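About Vastimia

Vastimia is a small research group in Lurdale. Kaj Nørgaard and Yoga Hidayat started it to study how robots can learn housework from people. Our method is simple – a person does the task with a hand-held gripper, and the robot policy learns from these recordings.

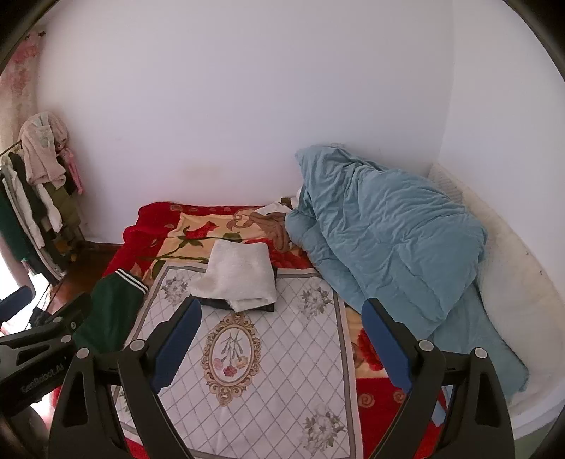 Hand-held grippers at a bed with a comforter and folded laundry.

In our last study we trained with 60 recordings from one home, then with 60 recordings shared between 7 homes. The second policy did better in bedrooms it had never met. For this reason we now prefer many homes – even when each gives us only a little data.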